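Ticket: Clilport rear light drops out on rough descents
Product: Clilport seatpost light, Ginov mount
Status: Resolved, monitoring

Reported problem
Light cuts out after 37 minutes of riding on gravel. Restarts with a long press, then fails again on the next washboard section. Battery indicator shows 43 percent at cutoff. Charging is normal.

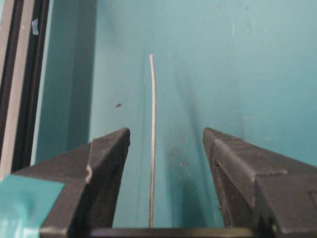
Checks performed
1. Updated firmware through the Fatora app. No change.
2. Ran the light on the bench at full output for 4 hours. No dropout.
3. Swapped the Ginov mount for a spare. Fault stayed with the light — mount ruled out.
4. Opened the end cap. Battery contact spring compressed on one side. 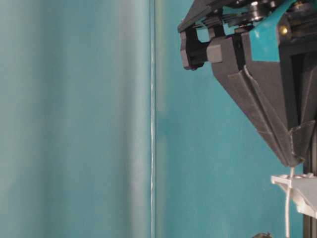
Fixed camera, teal backdrop

Cause
Weak spring tension. The cell shifts under vibration and the circuit resets. Low charge is not a factor; the same cutoff was reproduced on a full battery.

Fix
Replaced the spring and cleaned both contacts. Tightened the end cap until the seal seated, with no thread compound. 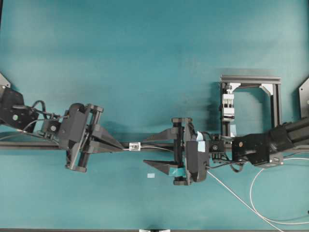
Repeated the gravel loop at Văn 5 times with the new spring. No resets logged. Rider to check the end cap before each ride and reopen this ticket if the fault returns before February.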